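Subject: Re: [cell-users] Otdale open day, what did the two-arm cell look like?
Date: 21 May 2019

> I could not get to Otdale for the open day. We are thinking of building a
> two-arm cell on a shared rail, similar footprint, and I would like to know
> how Clondon handled (a) overlap between the arms, (b) cable routing and
> (c) soft objects. Did they show anything other than the usual blocks?
> The announcement only said "household clutter".

I was there for the morning slot. Answers in your order, then some notes on the software.

(a) Overlap. Both arms sit on one rail at the front of the enclosure and reach in over the floor. The controller (Rultar, their own) treats the middle of the floor as a shared zone. An arm has to hold a token to enter it, and the other arm can work outside the zone in the meantime. The token is released when the wrist is 210 mm clear of the boundary. They started at 300 mm and found the second arm spent too much time waiting. The value is a plain parameter and can be changed without a restart, which they did twice while we watched.

(b) Cables. External, one loop per arm, with plenty of slack. I asked about snagging on bag handles. The answer was that the planner has a crude keep-out volume for each loop and that it is too big. They would route internally if they bought the arms again. For your build I would at least look at an overhead boom before copying this.

(c) Soft objects. No blocks at all. It was bags, towels and plush toys, deliberately piled up so that straps and handles overlap.
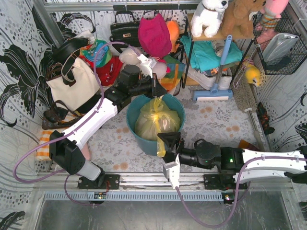
Clondon cell, Otdale. Left gripper in the beige bundle, right gripper at the lower edge of the teal bucket.

The bucket was the part most people asked about. A thin plastic bag is poor input for depth sensing, particularly a translucent one, and the bucket wall restricts the approach angle. Their grasp module (Awasthi) has a separate routine for this that looks for a gathered neck or a loose flap and ignores the rest of the bag. If it finds neither, it hands the object to the operator queue. I did not get a failure rate for bags alone.

What I did get was the total for the January run: 832 grasp attempts, of which almost 300 went to the operator queue. They were open about that figure. It covers all object types, so don't read it as a bag number. Straps were given as the largest single cause, typically a grasp that looks fine and then drags a second bag along with it. The check for this is a comparison of the scene before and after a short test lift, and it costs time on every pick.

On calibration: each arm is calibrated against the rail, then the pair is checked by touching a common target. They repeat the pair check when a mounting plate has been unbolted and otherwise leave it alone. I would want it more often than that, but I have no data to back it up.

Two things I forgot to ask: whether Rultar can take a third arm on the same rail, and what happens to the token if an arm faults inside the shared zone. The second one matters for your layout. If anyone on the list attended the afternoon slot and heard an answer, please post it.

The slides are supposed to go up on the Clondon site. I have not seen them yet.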